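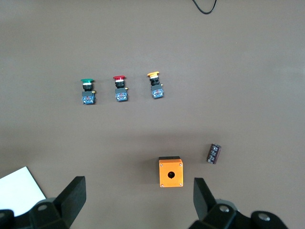 Fig. 1. Wrist camera view, parts set: green, red and yellow-orange push-button switches, orange enclosure, capacitor.

Progress report to Stadosus, second period
Project: Prilleck (grasp choice from wrist view only)
Prepared by Hiba Sayegh, October 1, 2024

Short one this time, the full write-up comes with the costs. Main points first.

Where we are
Data collection finished for the small parts set. 451 attempts logged, of which 336 usable. The rest thrown out, mostly because the joint log and the video had drifted apart and we couldn't line them up again afterwards. Annoying. Sawsan has rewritten the logging so both streams take their time from one clock, and no drift seen in the runs after that.

Method
Same as in the plan. The model gets the wrist view and a one-line instruction ("pick up the orange box") and gives back a grasp point and a finger angle. No overhead camera, no part models. One change: we now ask it for a second grasp as well, and the arm falls back on that if the first is out of reach. Cost us a week, worth it.

Results so far
Enclosure is easy. Square sides, strong colour, the model lines the fingers up well on most tries.
Switches are harder. Cap is wider than the body, so a grasp that looks fine from above can close on the cap edge and the part swings. Grasps across the body do better. We've started marking cap and body seperately in the labels and retraining on that. First numbers look promising but too early to quote, please don't pass them on yet.
Capacitor is the weak one. Small, round, lying at whatever angle it likes. Position is normally good, angle is not. Sawsan thinks the image is being shrunk too far before it reaches the model and I agree. Testing a crop at full size.
Colour words: fine for red and green. "Yellow" and "orange" get mixed up, so with the yellow-orange switch and the orange box both on the table it sometimes goes for the wrong one. Adding the part name to the instruction fixes most of it.

Problems
Finger pads from Maes came late, 2 sets short. We carried on with the old ones. New pads will need a short recalibration and a repeat of the switch runs, otherwise the comparision isn't fair.
Zustetti licence runs out in February. Need a yes or no from you on renewal before then, we can't move the training jobs at short notice.

Next
Retrain with cap/body labels. Crop test on the capacitor. Repeat switch runs with the new pads. Then cluttered layouts, parts touching, which is what was promised for the final period.

Budget on track apart from the pads. Sawsan Abu Hammour will send the spending table separately.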